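Washing a black rib knit sweater without stretching it?

Asked in Laundry & Clothing Care, July
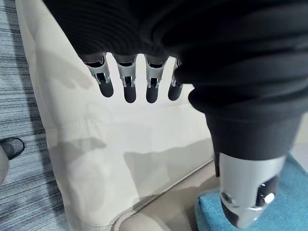
Question

I finally own a really good black sweater! It's a ribbed knit from Medetti, 446 grams on the kitchen scale (yes, I weighed it), and I love it so much that I'm scared to wash it. My last one came out of the machine with sleeves down to my knees. The tag says cold wash, dry flat, and nothing else. Can I use the machine at all, or is it the sink forever? Also, how do I keep the black from going gray?

3 answers

Answer 1 (accepted)

Sink, and it's so much easier than people think! Cool water, a small squirt of wool wash, turn it inside out, push it under and let it sit. I give mine 29 minutes because that's one episode of my show. Don't lift it by the shoulders. Scoop the whole thing up from underneath, squeeze gently, then roll it in a big towel and kneel on the roll. Lay it flat and pat the ribs back together with your hands. They spring right back, I love that part. Mine takes 2 days to dry in the spare room.

For the color, dry it away from the window and wash it less. I wear mine all week over a T-shirt and just air it out.

Answer 2

I machine wash all my knits. Mesh bag, cold, 40 minute delicate cycle, lowest spin. The Sivik bags have a good zipper. Never had a stretched sleeve.

Answer 3

what detergent are you using? I had one fade badly with regular powder, switched to the Urnow dark liquid and it's been great so far!! no idea about the stretching, mine is cotton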